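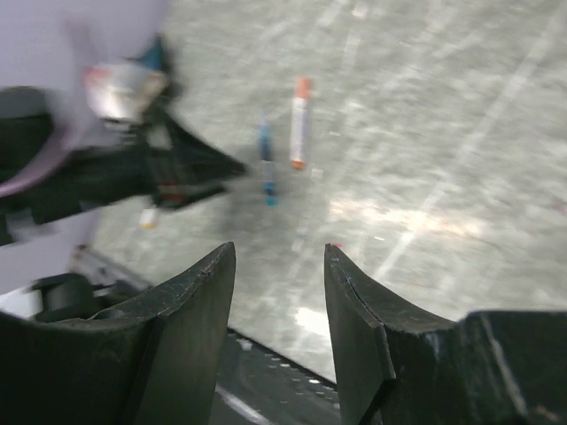
Thread on the seagrass in Skakell Bay and the new mooring consultation. It closes at the end of October and the papers are long, so I've read them and will go through what they say.

The bed runs along the south side of the bay, from below the old slipway to the first of the yellow buoys. On a low spring tide you can see the inshore edge of it from the path.

The last full survey found 17 hectares. The one before that had it larger, but the two were done with different methods and the report says they shouldn't be compared. People are comparing them anyway. I'd leave that alone.

What can be compared is the number of bare patches, mapped from the air both times using the same method. It has gone up. Most of the new patches are round and most have a swinging mooring in the middle.

For anyone new to this: an ordinary mooring has a block on the seabed, a heavy chain and a buoy. At low water the slack chain lies on the bottom. As the boat swings with wind and tide the chain goes round with it and scrapes off whatever is growing.

There are 117 licensed moorings in the bay. The consultation only covers the ones that sit over seagrass or within a set distance of it. The list is in Appendix C. If you have a mooring, check your number there before writing in, as several people at the drop-in were upset about a change that doesn't touch them.

The proposal is to replace the chains on the listed moorings with an elastic line held up by a float partway along, so nothing drags. The blocks stay where they are unless they fail inspection.

Two suppliers are named. Wieser makes the system that was trialled off the Nukov jetty. Medasell has a similar one with a screw anchor in place of the block. The papers don't pick one.
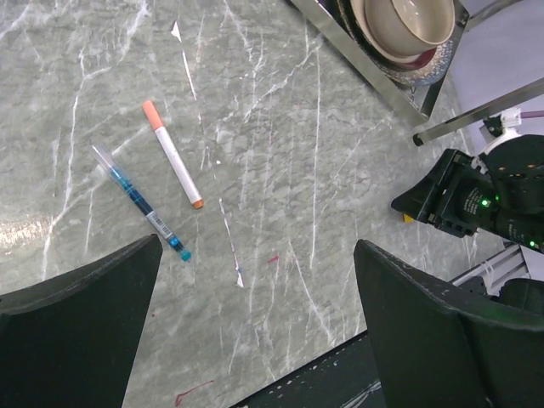
The trial ran for 2 winters. The write-up is Appendix F and it's the part I'd read if you only have half an hour. It's eleven pages and four of those are tables.

Short version: all the trial moorings held. One float was lost and replaced. Shoots were growing back inside the scars by the second summer, mostly from the edges inwards. The middles were still bare when the divers last went down.

The write-up is careful to say that Nukov is more sheltered than the outer part of the bay. That seems fair to me. The outer row takes the full north-easterly and I'd want to see a trial there before anyone puts a heavy boat on one.

Cost. The figure in the main paper is £602 per mooring for the line, float and fittings. That doesn't include the diver or the workboat. The fitting cost is in a separate table on page 31 and it isn't added up anywhere, which I've raised with the harbour office.

Under the proposal the first set would be paid for from the grant. After that the licence holder pays for replacements. The elastic part needs changing more often than chain does. The suppliers give different lifespans and the paper prints both without comment.

A few people have asked why they don't just move the moorings off the bed. This is in section 5. The only deep enough water clear of the grass is in the ferry approach, and the harbour office has ruled that out.

Others have asked about visitors' anchors. That's a separate matter legally and it isn't in this consultation. There's a line in section 7 about a voluntary no-anchor area for next season. No map yet. I've asked for one.

On the fishing side: the pot boats aren't affected. Neither is anyone launching from the slip. There was a rumour that the south side would be shut to all craft in summer. I can't find that anywhere in the papers and the harbour office told me in writing that it isn't planned.

Why I care about it, for the people who've asked. I've snorkelled the inshore edge every summer since I moved here. It's full of young bass, pipefish and small cuttlefish, and where the grass stops there's mostly bare sand and the odd crab.

It also holds the sand in place. The bit of beach below the car park has been dropping and the retaining wall is showing more of its footing each spring. I don't know how much of that is down to the grass. The report doesn't say either.

My own view is that the inner moorings should be changed over this winter and the outer row left until there's a proper trial. That's what I've put in my response. You might think differently, and either way it's worth sending something in.

How to respond: there's a form on the harbour website, or paper copies at the office and the library. You don't have to answer every question. Question 4 is the one about timing and question 9 is the one about who pays.

The form logs you out if you leave it open too long, so write your answers somewhere else first and paste them in. I lost mine the first time.

Last drop-in is at the sailing club, 4 pm to 7 pm. One of the divers who did the Nukov work will be there with the seabed footage.

Correction to the post about cost: the fitting table is on page 33 in the updated version. Page 31 was the old one. The numbers in it are the same.

Someone's asked whether houseboats count as moorings. They're covered by a different licence, so no, except the two at the top of the creek, which are on the list in Appendix C.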